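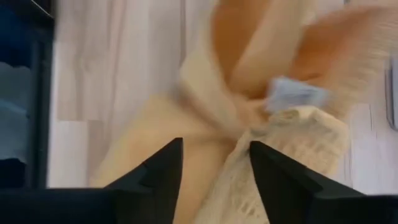 Arm keeps dragging knitwear after the gripper opens, then faults out

Posted in: Grippers and End Effectors
Tags: snagging, soft goods, protective stop, wrist camera

loopcount

We run a single arm at the Yousafzai sorting room, picking used clothing off a flat table and dropping it into bins. The arm is on a Zinton controller, the gripper is an Arkden parallel type with the black tapered fingers, and the picking is done by Plelluvix using the wrist camera. T-shirts, jeans and towels are all fine. The trouble is with open knits, and with anything that has a fringe or a brushed edge.

What happens is this. The arm picks a sweater, carries it over the bin and opens. The gripper reports open. The software marks the item as placed and sends the arm back to the table. But one fingertip has gone through a loop in the knit, so the sweater comes back too. It swings along under the wrist and gets dragged across whatever is on the table, and sometimes it picks up a second item on the way. Then one of two things follows. Either it works itself loose and lands anywhere it likes, or it pulls tight between the finger and the rim of the bin and the controller goes into protective stop.

I ran a batch of nothing but knits to see how bad it was. Out of 70 picks, 21 came back with the garment still on the finger. Most of those were loose stitch or cable. Fine knits hardly ever do it.

Things I have tried:

Opening wider at the bin. Made it slightly worse, as far as I could tell.
Lower grip force, down to where it started dropping the jeans. No change on knits.
A pause of 2 seconds after opening. Helped a little with light items, nothing for heavy ones.
Retraining the pick model on more sweaters. It picks them better now, and it still can't let go of them.

I also tried having Plelluvix check the wrist camera on the way back to see if something was still hanging. The pictures during the move are a smear. You can tell there's fabric there, but the software can't tell whether it is fabric on the finger or fabric on the table behind it, so it guesses, and it guesses wrong in both directions.

The part that bothers me more than the lost time: last week the arm was in protective stop with a cardigan stretched from the finger to the bin. The operator on the evening shift reached in and unhooked it by hand. When the cardigan came off, the arm jumped. It didn't hit anyone, but it moved a good hand's width with a person's arm next to it, and it was supposed to be stopped. I have told everyone to stay out of it until I understand that. Is it a controller fault? And is there a known fix for the snagging, short of buying a different gripper?

Edit: somebody asked, the arm does have a fence on three sides. The front is open with a scanner. The scanner slows it down and then stops it when you step up. The operator stepped up after it had already stopped by itself.

fencepost_b

Taking the safety part first.

Keep people out of it, you did right there. But I would go further and not run knits at all until this is sorted out. Telling people to stay clear works until somebody is in a hurry.

An arm in protective stop is holding position. Depending on how yours is set up, it may be holding with the motors still powered and the brakes off. If it stopped while pulling against the cardigan, there is load stored in the fabric and in the joints. Take the cardigan away and the load goes somewhere. A small settling movement would not surprise me. A hand's width is too much for that, and I would want an explanation for it before anybody goes back in.

Two things to look at on the controller:

1. Is auto-recovery turned on? Some integrators set it so that the arm clears a protective stop when the force drops back under the limit, then carries on. If that is on, your operator removed the force, the stop cleared and the arm began its next move. The scanner would then have caught it, and the distance you saw was the stopping distance. That would fit what you describe almost exactly. Pull the event log and look for a stop, a clear and a second stop close together.

2. Is the scanner stop latched or does it reset when the person steps back? With an open front it should need a deliberate reset from a button outside the reach of the arm, where you can see the whole cell.

If you find auto-recovery on, turn it off and write down that you turned it off. Then get whoever did the risk assessment to look at it again. A garment tying the arm to a bin was probably never in it.

For clearing a snag: stop the arm, drop the power to the motors with the emergency stop or the lockout, wait for the brakes, and then unhook. Support the garment with one hand before you take it off the finger. If it's really tight, cut it. It's a used cardigan. Don't push the wrist around to get slack unless your manual tells you how to do that with the brakes on.

I have no opinion on the fingers, I do guarding.

loopcount

Thanks. You were right about the log. There's a stop, a clear and then a scanner stop right after it. Auto-recovery was on. It was on from the day the cell was handed over, and I never looked at that page. It's off now, and the reset is being moved outside the fence line. Knits are going by hand until the review is done.

I still have the snagging.

rustybobbin

same problem here with blankets. we put tape over the fingers and its been ok. also did you try slowing it down

loopcount

What kind of tape? I did slow it down. Same number come back, they just come back slower.

rustybobbin

just regular electrical tape, you have to redo it a lot. it gets fuzzy

dropzone_kit

I would skip the tape. It lifts at the edge after a while, and then you have a sticky corner to catch yarn on, which is the same problem again. It can also end up in somebody's sweater.

The shape of the finger is what I would change. A tapered finger with a pointed tip is good at getting under a flat hem. On an open stitch it goes straight in. Then when you open, the two tips move apart and each one pushes sideways against the loop it's sitting in. So opening wider tightens the knit over the tips, and that's probably why you saw it get slightly worse.

What worked for us on a similar job (scarves and baby blankets, a lot of fringe):

Round off the tips. We went to a blunt end, wider than the gaps in the loosest knit we handle. You lose some ability to pick a single thin layer off the table. We accepted that. If your fingers bolt on, print a set first and try them before you pay for machined ones.

Get rid of any step on the finger. If there's a ledge where the pad meets the body, or a bolt head standing up, a loop that slides down past it won't slide back. Ours had a small shoulder near the tip and it caught more yarn than the tip did. Run a piece of old sweater over the finger by hand, with the arm powered down, and you will feel every place it hangs.

Change the release. Open only a little, enough to lose the grip. Then back the fingers straight out along the direction they point, slowly, and only open the rest of the way once they are clear. We back out at 30 mm per second. If you open fully and then swing off sideways to the table, you are asking the loop to come off around a corner.

Release with the garment resting on something. If it's hanging in the air over a deep bin, its whole weight pulls the loop down onto the finger. We put a tray at the height where the bottom half of the garment lies on it before we open. It makes more difference for heavy knits, which sounds like the ones you have left over.

For the check, don't look during the move. Your camera is on the wrist and everything is moving, the garment most of all, since it keeps swinging after the arm has slowed. Go to a fixed spot above the bin after release, hold still, let things settle and take the picture there. Point the wrist so that the background is something plain and far away with no clothes in it. If there's still fabric between the tips, it's on the finger. On the table it could be anything. A pale sweater over a pale table is hard even when it's sharp.

If you can read force at the wrist, use it too. Zero it before the pick, compare after the release. A light scarf may be under what it can measure, so I wouldn't rely on it alone. A "gripper open" signal tells you where the fingers are and nothing about what's on them, so I'd stop letting Plelluvix count that as a placed item.

One more: labels. We had a few catches where a finger went between a sewn-in tag and the garment. The tag makes a neat little loop at both ends. Blunt tips mostly took care of that as well, but if your pick model likes to go for tags because they stand out in color, steer it away from them.

loopcount

The fingers do step in near the tip. I ran an old sweater over them with the power locked out and it hung on that step nearly every time. I had been blaming the points.

I will print a blunt pair without the step and change the release to the straight back-out. The tray will take longer because the bins are on a rack that isn't mine to change. I'll run the same batch of knits once the review has signed off on the reset -- not before -- and post the count under this.

fencepost_b

When you change the fingers and add a tray, tell the person doing the review. New fingers change the pinch points, and the tray is one more thing for a garment to get tied to.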